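Séance 2, notes de cours : ranger les petits objets du quotidien
(module « Organisation de la maison », Hsiu-ying Lai / notes mises au propre le 5 juin 2024)

**Rappel de mars** : on trie d'abord, on achète les contenants après. Toujours. La moitié du groupe avait déjà commandé ses boîtes...

## 1. Le tri sur table

- tout sortir d'un tiroir ou d'un sac, poser à plat sur un tissu (ça ne roule pas, on voit mieux)
- laisser de l'espace entre les choses, rien d'empilé
- on prend un objet à la fois, on décide, on le pose ailleurs. Pas de « je verrai plus tard »
- durée max : 27 minutes, après on fatigue et on garde tout

## 2. Les familles

| Famille | Exemples | Où ça va |
|---|---|---|
| Hygiène | dentifrice, peigne | salle de bains, bac étroit |
| Électronique | téléphone, chargeur | tiroir de l'entrée |
| À manger | sachets, biscuits | cuisine, jamais la chambre |
| Boîtes en carton | emballages, étuis | ouvrir, vérifer, puis garder ou recycler |

Attention aux boîtes fermées : on les classe selon ce qu'il y a DEDANS, pas selon la boîte. Erreur classique de l'exercice, cf. corrigé.

Sachets : regarder la date, même neufs. Ouverts = pince ou bocal.

## 3. Contenants

Mesurer avant. Tiroir de 60 cm de large → deux bacs Grindska côte à côte + un peu de jeu. Pour la salle de bains, gamme Tokico (plus haute, tubes debout, bouchon en bas). Gamier : joli mais couvercle pénible, à éviter pour ce qu'on prend tous les jours.

Question de Senyo Ametepe : et si un objet va dans deux familles ? Rép. : là où on s'en sert le plus souvent, tant pis pour la logique.

Règle des 70 : un bac rempli à 70 %, pas plus. Sinon on repose les choses à côté et c'est reparti.

## 4. À faire pour la prochaine fois

1. choisir un seul tiroir ou un seul sac
2. tout étaler sur une table, sur une nappe ou un torchon
3. noter la famille de chaque objet (tableau ci-dessus, colonnes à recopier)
4. apporter les mesures du tiroir, en cm svp, largeur ET profondeur

Le paravent peut servir à isoler le coin tri du reste de la piece, pratique en studio. Pas obligatoire.
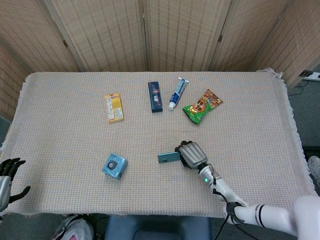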